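Begehungsprotokoll Arbeitssicherheit, Werkhalle und Nebenräume Drustau
Oktober, Mittwoch, Beginn 7 Uhr
Begehung: Margareta Preda, Clyde Kasprzak
Verteiler: Domnica Ene, Huia Tapsell

1. Flucht- und Rettungswege
Haupttür Nord: frei, öffnet nach außen. i.O.
Nebentür Hof: Palette steht halb davor. Sofort weggeräumt, Schicht informiert. Bitte Bodenmarkierung nachziehen, kaum noch zu erkennen.
Fluchtplan Flur: alter Stand, Wand zum Lager fehlt. Neu drucken. Zuständig: Ene.

2. Feuerlöscher
Nr. 277: Plombe ok, Prüfplakette gültig.
Nr. 335: Halterung locker, Löscher steht am Boden. Mangel. Dübel tauschen.
Löscher Teeküche: Schild hängt zu tief, verdeckt vom Kühlschrank.

3. Erste Hilfe
Kasten Halle: Pflaster fast leer, Verbandbuch liegt bei. Letzter Eintrag nicht unterschrieben, bitte nachholen.
Augenspülflasche abgelaufen. Mangel, nachbestellen bei Costache.

4. Elektrik
Verteiler 477: Tür schließt nicht richtig, Schlüssel steckt. Schlüssel abgezogen, liegt bei Tapsell.
Mehrfachsteckdosen hintereinander im Büro, zum zweiten mal beanstandet. Wird jetzt rausgenommen.
E-Check ortsveränderliche Geräte: Liste unvollständig, Wasserkocher und Heizlüfter fehlen. 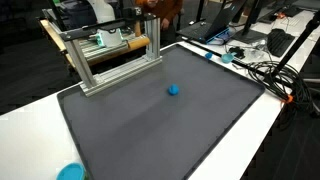
5. Arbeitsplätze und Ordnung
Beleuchtung an den Packtischen zu schwach, eine Röhre flackert. Austausch beantragt. Stühle: zwei mit defekter Gasfeder, gesperrt und mit Zettel versehen. Cuttermesser lagen offen, gehören in die Schublade. Unterwiesen: Frühschicht. Spätschicht folgt.

6. Leitern und Tritte
Stehleiter Lager: Spreizsicherung ok, Fuß links abgenutzt. Noch zulässig, beobachten.
Tritt Büro: keine Plakette. Prüfen oder entsorgen.

7. Gefahrstoffe
Reiniger in Getränkeflasche umgefüllt!! Sofort entsorgt. Gespräch mit Schichtleitung heute noch.
Sicherheitsdatenblätter: Ordner da, Bristura-Kleber fehlt. Anfordern.
Auffangwanne unter dem Kanisterregal trocken, i.O.

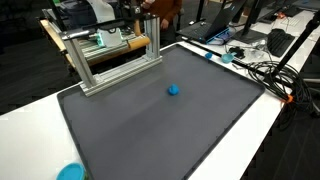
Wanne auf weißem Tisch, Rand umlaufend.

8. Offene Punkte letzte Begehung
Handlauf Treppe: erledigt.
Rutschmatte Eingang: nicht erledigt, wellt sich weiter. Stolperstelle. Bis zur Lieferung ganz rausnehmen.
Aushang Ersthelfer: Nia Voyle ergänzt, Durchwahl fehlt noch.

Mängel aus 2, 3 und 4 mit Vorrang, Rückmeldung schriftlich an Preda. Nachkontrolle Kasprzak, Termin wird noch abgestimt.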